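Oct 3, 2026 – cloth pick-up, bench notes

Back on the tea towel today and really pleased to be. Towels are my favourite thing to collect on, they never land the same way and the policy can't get away with learning one pose. Target for the Vavura set is 1,110 episodes on soft items and we had 181 in the bag since July, so plenty still to do.

Left the image rotation alone. The loader turns everything upright at training time anyway, so don't "fix" it in the raw files like I did last time.

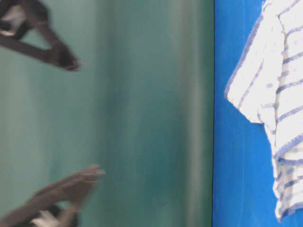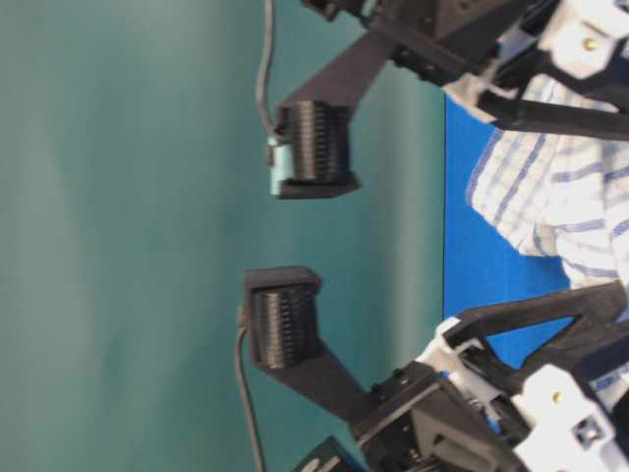
Striped cloth on the blue surface, jaws open and nothing held in either view.

Things to keep for whoever drives next:

Crumple the cloth by hand between episodes and drop it. No arranging. I caught myself making nice tidy peaks that are easy to pinch, and the model will happily learn that every towel has a handle.

Slow down before the fingers reach the fabric. Fast moves smear the fingers badly in the picture, and I'd like the last stretch of the approach to be readable. Quick travel on the way over is fine, keep those, we want them.

Start recording with the gripper open and clear of the cloth. Stop after the release, count of 2, then hit save. Enov still adds a blank tail if you save too early – annoying, but the trimming script catches it.

Failed grasps: KEEP THEM. Tag as "miss" and carry on into the retry in the same episode. Melina Stamatopoulos reran the Karras baseline with the misses left in and the recoveries look so much more natural, it goes back for a second try instead of hovering. I watched it far too many times.

Binned 9 episodes this session. Mostly me bumping the pedal, plus a couple where the timestamps drifted between the arm log and the video. Drift seems worse after a long pause, so restart the logger after lunch.

Open questions – do we want folded starts as well as crumpled? And should edge pinches get their own tag? I think yes to both. The hem is a lovely thing to aim for and I'd like to see if it picks that up by itself.

To do: copy the session to Mutora, check the cable slack before the next run, ask Melina for her tag list.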